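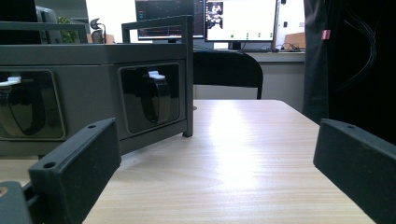
Several owners have asked whether the unit has to stand on its own table or can share one with other equipment, and one wrote to the Plokgate help desk that hers had moved twice in a month before she checked the tabletop. It can share a table. Follow the steps in this section first, then go on to Section 5.

4. Placing the unit on a table

These instructions apply to dark gray Troteo enclosures with the top-mounted frame. If you have the Ikwood wall version, skip to Section 6.

4.1 Before you start

Choose a table that is level in both directions and does not rock. The top must be at least 560 mm deep. A wood or wood-grain finish is fine. Do not use a glass top.

Wipe the tabletop with a dry cloth. If you use a spray cleaner or polish, let the surface dry fully before you set anything down. Polish residue lets the foot of the frame slide.

4.2 Setting the unit down

1. Clear a space on the table 325 mm wider than the enclosure.

2. Lift the unit with both hands under the enclosure. You may need a second person.

CAUTION: Do not lift by the frame. The horizontal bar is not a handle.

3. Lower the unit so that the front windows face the side you will work from.

4. Check that the foot of the vertical post rests flat on the tabletop. If you can slide a sheet of paper under it, loosen the post, let it drop, and tighten it again.

5. Leave 50 mm clear behind the unit for air.

6. Press lightly on each corner of the enclosure. If it rocks, move it to another part of the table. Do not use folded card or felt under the foot.

Note: Keep the space beside the post open. You will need it when you take the frame off for cleaning.

4.3 Checking the loops

The black loop in each window should hang in a smooth curve with its white clip at the top.

1. Look into each window from the front.

2. If a loop is twisted, open its clip, straighten the loop, and close the clip until it clicks.

3. Repeat for the other window.

CAUTION: Do not pull on a loop while its clip is closed. A torn loop has to be replaced, and the spare comes as a pair (part 26 in the Radulović parts list).

4.4 Light and glare

The enclosure top and window interiors are glossy and will show reflections. If a ceiling light makes it hard to see the loops, turn the whole unit a little or move it along the table. Do not tilt it, and do not put tape or film over the windows.

4.5 Moving the unit later

Unplug the unit and remove anything hanging from the frame. Repeat 4.2 and 4.3 in the new place, even if you have only moved it to the other end of the same table.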